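Sunday, late

Sat down after lunch to fix the left sock and got up at dinner time with no left sock. So that's where we are.

What happened — I'd been knitting the heel flap since Thursday night thinking the gusset pickups looked mean. Tight. Counted, and I'd slipped the wrong edge for half of it. Tried laddering down just the edge stitch with a crochet hook, which works fine on a scarf and not on a heel in dark green at 2 in the afternoon with the lamp bulb gone. Ended up ripping to the cuff. 9 rows of ribbing left and a ball of crinkly yarn.

Didn't cry. Ate toast.

The yarn is the Wan sock base, the one Khôi Đặng split with me, and it does not love being ripped. Gets fuzzy, splits. Should wind it round a chair back and steam it but I just knit straight from the crinkle like always. Will block out. Probaly.

Started the flap over on the Plodex needles, the short ones. They're pointier but my left hand aches after three rounds. Went back to the long circular. Then couldn't find the row counter. Tally marks on an envelope then, and I think I missed one while the rice was boiling over.
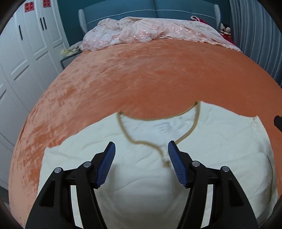 Other thing I have to decide is the Gretgate shawl. Cast on in July, full of hope, and it's been in the bag by the door ever since. Tín Lưu asked about it at knit night and I said "coming along" which is a lie. I'm stuck at the lace edge, chart B, where the repeat is off by one stitch and I can't tell if that's me or the pattern. Wrote to the designer. No answer yet. Tín says put in a lifeline and just go, fudge the stitch on the wrong side. Tín fudges everything and her shawls look great so maybe.

2000 yards in that thing by the end. Laceweight. What was I thinking.

Rules for the week, because I need some:
— no new cast ons
— heel flap done and turned before I open the shawl bag
— buy a bulb!!
— email Khôi re: leftover green, I may run short at the toe now

Did look at the Dridulance colors again online, teh rust one. Only looked. Put three skeins in the cart and closed the tab.

Heel flap, 10:40 pm: sixteen rows in and the edge is neat this time. Slipped purlwise, yarn in front, every one. Going to bed before I wreck it.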